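Notebook, February, wrist camera and gripper trials, parcel bench

Started at 9 with coffee and the old Ganum fingers still on the arm from last time. I'd promised myself I'd swap them out first thing and of course I ran a batch with them anyway, just to have a fresh baseline. 50 picks from the mixed tote, padded mailers and small cartons. They do cartons all day long. Mailers are another story: the Ganum pads are flat and stiff, so on anything soft they pinch up a fold and the parcel swings like a hammock on the way over. I logged 20 as "held but ugly", my own category, sorry to whoever has to read the spreadsheet.

Then the Truston linkage gripper went on. Mounting took way longer than it should have (the adapter plate wants the short screws, NOT the ones in the bag, please somebody write that on the bag). I like this thing a lot! The fingers curl as they close, so they get under the edge of a mailer before they squeeze. Same tote, another 50 picks, and the swinging mostly went away. Force setting was 25 on the controller page for both grippers. I'm aware that 25 on one doesn't mean the same as 25 on the other - the Truston controller scales it by finger angle - so don't go quoting my comparison to anyone at Ogilvie until I've put the load cell between the fingers and done it right.

Things I don't like: it's noisy when it opens fast, and the open position isn't repeatable unless you home it after every power cycle. I lost a good half hour before lunch to that one. The symptom is that the fingers come in a hair too wide and clip whatever is next to the target. If you see that, home it before you go touching the grasp code. I touched the grasp code. I've put it back.

Camera next. We have the Barkstead wrist camera and the older one with the wide lens, and the question was whether the Barkstead can stay on with the longer fingers. Short version, yes, but the view changes a lot. With the Ganum set you saw only the tips. Now you get a good chunk of the arm plus the hinges, and the background swings around depending on wrist angle, so the parcel detector has more chances to get silly. It called the sleeve of the arm a parcel on frame 111 of the second log, with high confidence, bless it. I'll try masking the arm region for now. It's a cheap fix and it won't hold up at every wrist pose, but it gets us through the week.

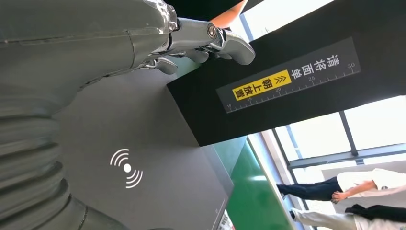

Exposure is the other headache. When the wrist rolls toward the window side, auto exposure chases the daylight and the dark parts of the station go to mush, which is bad news if you're trying to find a dark parcel edge. I locked it by hand after lunch and got steadier detections, though the window blew out completely. Fine by me, there's nothing to pick up over there.

I also tried reading the ruler marks on the sign board as a quick scale check. The idea is to park the tips near the edge, grab a still, and see if the pixel spacing matches what the calibration predicts. Works okay head-on, drifts when the view is tilted, so either my lens model is stale or I'm fitting it wrong. Probably both.

To do: load cell test on both grippers, short screws in the right bag, arm mask in the detector config, redo the camera calibration with the Truston fingers on. Leaving the Truston mounted overnight, so home it before you run anything.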